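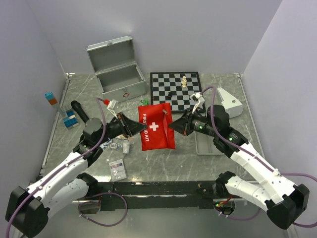
Can a machine tidy up after us yet?

Posted 2019-05-25 in the Drumdale members' newsletter

A good many of you wrote in after the last issue to ask whether it's worth holding off on hiring help for the packing room, seeing as the robots are supposedly on their way. I've been meaning to answer properly for weeks now, and with a wet Saturday ahead of me and the kettle on, I'm going to have a go at it. Apologies in advance if I wander a bit. It's a subject I've grown rather fond of.

The short answer is no, don't hold off. The longer answer is a good deal more interesting, at least to me, and it starts with a first aid kit.

Think about what's involved in restocking one of those soft zip-up pouches, the kind most of us have hanging behind the kitchen door or rattling about in the back of the car. You pick it up, and it flops. You find the zipper, which is never facing the way you expected. You hold the pouch open with one hand while the other goes hunting for the bandage rolls, and you push things in, and the pouch changes shape every time you do. Then you squash the lot down and pull the zipper shut with a tab smaller than your fingernail. My niece could do it at six. She'd have complained the whole way through, but she could do it!

For a pair of robot arms it is a proper day's work. Getting hold of the pouch from both sides and keeping it upright between two narrow grippers is already something I'd have called showing off a few years ago. Each arm has to agree with the other about where the thing is. If one pulls a touch harder, the fabric wrinkles and shifts, and whatever the machine thought it knew about the position of that zipper has gone out the window. A steel bracket stays the shape you left it. Cloth has its own ideas.

And then there's everything else on the table. In a factory cell you'd clear the bench and bolt down whatever was left. At home (and in our packing room, let's not pretend otherwise) the bandages share a tabletop with a chessboard somebody means to get back to and a tower of toy bricks that must on no account be knocked over. A white roll, a flat packet and a few bits of scrap all want picking up in different ways, and some of them shouldn't be picked up at all. Working out what belongs to the job and what's only lying there is something you and I do without noticing. A machine has to be taught it, one object at a time as far as I can make out, and being taught it on one table doesn't seem to help all that much on the next.

I had a long and very enjoyable afternoon at the Kvaran open workshop earlier in the year, where they let visitors sit and watch two-armed setups having a crack at chores. They'd been keeping a tally of a simple one, lifting a soft item and setting it down in a tray, and had run it 844 times. It went right on 533 of them. Now, I went back and forth about that on the drive home. Part of me thinks that's marvellous. The other part thinks of our July rush, and what I'd say to a new starter who dropped more than a third of what they picked up. I don't believe I'd say it in a newsletter.

Speed is the other thing. The demonstration that stayed with me was a sock being folded, which took 40 seconds from first touch to last, and a lovely neat job it made of it too. Everybody in the room clapped, me included. Then I went home and did the washing and timed myself, because I'm like that, and I'd rather not fold socks with a stopwatch going ever again, but I did manage 22 pairs before I got bored and made a sandwich.

So where are the machines any good? Plenty of places, if the object is stiff and turns up in the same spot every time. Those of you who came on the Ferkeck visit will remember the carton line, where the arm stacking boxes never put a foot wrong all morning (so to speak). Same box, same height, same pallet. Our neighbours at Jarkier have a labelling station on much the same principle and they tell me they wouldn't be without it, though they still have a person at the far end smoothing down the corners. If your job looks like that, by all means get a quote. Have a look at the floor space first, and ask who comes out when it stops on a Friday afternoon.

If your job looks more like the first aid pouch, with soft things going into other soft things and a zipper to finish, I'd keep paying people and I'd pay them decently. I say that as somebody who'd be thrilled to be wrong. I would give a robot the airing cupboard tomorrow.

One more thought, as a few members asked about it specifically. You'll see videos going about of arms making beds and loading dishwashers, and they're great fun, and I've sent more than my share of them round the office. It pays to look for whether the film has been sped up, and whether there's a person off to one side steering. Neither of those is cheating, by the way. Having somebody guide the arms by hand is one of the ways these machines are taught in the first place, and I gather it's slow, patient work. But it does make a difference if what you're wondering is whether you can leave one alone with your crockery.

We're hoping to get a group together for another trip to Kvaran in July, numbers permitting. They're happy for visitors to bring along an item from home or the workshop for the arms to try, so long as it isn't sharp, hot or precious. I've already got my eye on a fitted sheet, which I realise is a bit mean of me. If you'd like to come, put your name on the sheet (the paper one) at the Drumdale front counter, and please say whether you can take passengers, as parking out there is tight and the gravel lot fills up early.

Next issue I'll get to the questions about second-hand conveyors, which I have not forgotten, and the recipe for the lemon slice from the autumn supper, which three of you have now asked for twice.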